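Fistden Hall: a short building history
Student project report, local heritage module
Reading time: 2 minutes

Our group looked at how Fistden Hall changed between its first building and the present day. We used the estate map, two sets of repair accounts and one site visit on a Saturday in June.

The oldest part is the east range, built of rubble stone with a slate roof. The accounts list 26 payments to masons but do not say which walls they worked on. We took the thicker walls to be the earlier ones — this fits the map, which shows a single block with a yard behind it.

The west wing came later. Its windows are taller and the stone is cut more evenly. A blocked doorway on the ground floor suggests the main entrance used to face the yard.
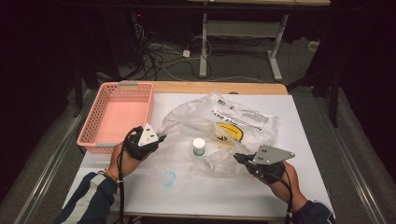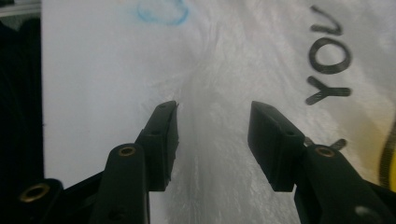
The moat was harder to date. Only the north arm still holds water, and the rest is a shallow dip in the grass. The map marks a bridge with 8 piers, but we found stonework for two. The others may lie under the present drive.

Repairs in 2000 replaced most of the roof timbers, so we could not use them as evidence. The chapel was locked when we visited and is left out of our plan.

Our dating of the east range rests mainly on wall thickness and should be treated with care. A second visit in winter, with the ivy cut back, would help with the north wall.

Contact: Rultadico student projects office | © Rultadico | Back to top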